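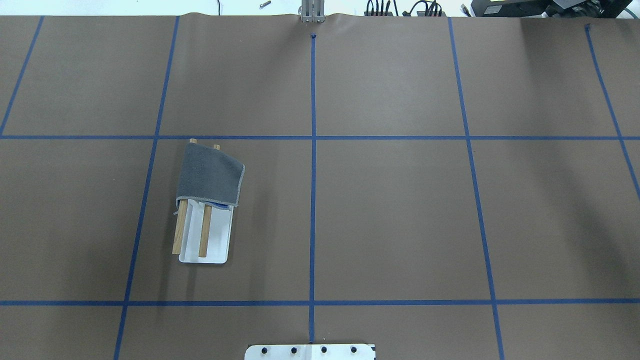 ## 4. Setting out the floor before you cut anything

Read this section before you take the Furkent cutter out of its tray. Most of the cutting mistakes we hear about were made with a tape measure, long before the wheel touched a tile. The cutter can't fix a layout that was wrong to begin with, whatever the sticker on the carton says about perfect results.

### 4.1 Check the room

1. Measure both long walls, then both short walls. Write all of it down. Don't assume opposite walls match, even in a new house.
2. Measure the two diagonals. If they differ, the room isn't square. Expect this.
3. Hold a straight board against each wall and look for daylight behind it. Bows and bumps matter more than people think, particularly next to a tub.
4. Choose the wall you'll see first from the doorway. That wall gets the full tiles.

> **Note:** A laser level is handy here but proves less than it seems to. The Trerkska will throw a lovely crisp line across a floor even after it's been dropped and knocked out of true. Test it against a plumb line first.

### 4.2 Try the layout at small scale

Brown paper and painter's tape will do. There are phone apps for this, and we've tried a few. They draw beautiful rooms with no bumps in them.

1. Cover a table with paper and tape down the edges.
2. Pick a scale and stick to it. An inch to the foot is easy to check in your head.
3. Run the first tape line where your center line will go. Measure from it in both directions.
4. Add the cross lines. Check each corner with a square, not by eye. Seen from one end of the table, straight lines seem to close in on each other, and you will "correct" a line that was fine.
5. Draw in the door, the toilet flange and any pipes.
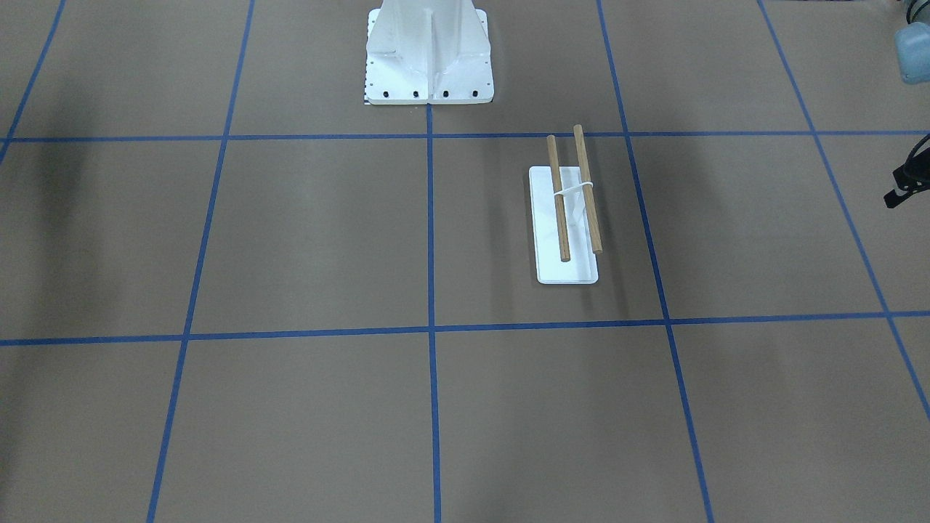 Pascal Sabatier thinks this whole step is a waste of tape: "I snap two chalk lines on the real floor and dry-lay one row each way. If the end cuts look bad, I slide the row over. Paper never told me anything the tiles didn't."

He has a point in a plain square room. With a jog in the wall or a closet, we'd still do the paper first. Moving tape is cheaper than moving tile.

### 4.3 Transfer the layout

1. Sweep the floor, then sweep it again. Tape won't hold on dust, and "clean-surface" tape is no exception.
2. Mark the center of each short wall and join the marks.
3. Mark the cross line with a 3-4-5 triangle. Use feet if the room allows it. Small triangles hide big errors.
4. Press blue tape along both lines where they cross, with one edge of the tape exactly on the mark. Decide which edge you're using and write it on the tape. Swapping edges halfway costs you the width of the roll.
5. Work out the end cuts. If any cut is narrower than a third of a tile, shift the center line by half a tile and work them out again.

> **Caution:** Peel the tape before you spread adhesive over that area. The Naststead tub says its adhesive "bonds through most films." We wouldn't bet a floor on "most."
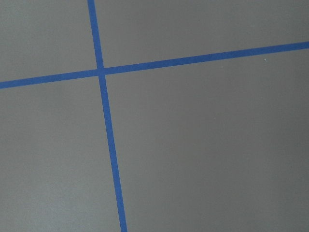
### 4.4 Check the tiles against the label

Box sizes are optimistic. A Bermúdez tile bought for this manual measured slightly under the size printed on its own carton. That doesn't sound like much until you get to the far wall.

- Measure tiles from different boxes, and don't trust the top one in each.
- Keep boxes with matching batch codes together.
- The longest tile this cutter will take is 29 inches. Don't force a longer one in at an angle.
- We rate the wheel for 2,000 cuts on ceramic. Treat that as a best case and replace it when the score line starts to skip.

Go on to Section 5 once the end cuts are written down.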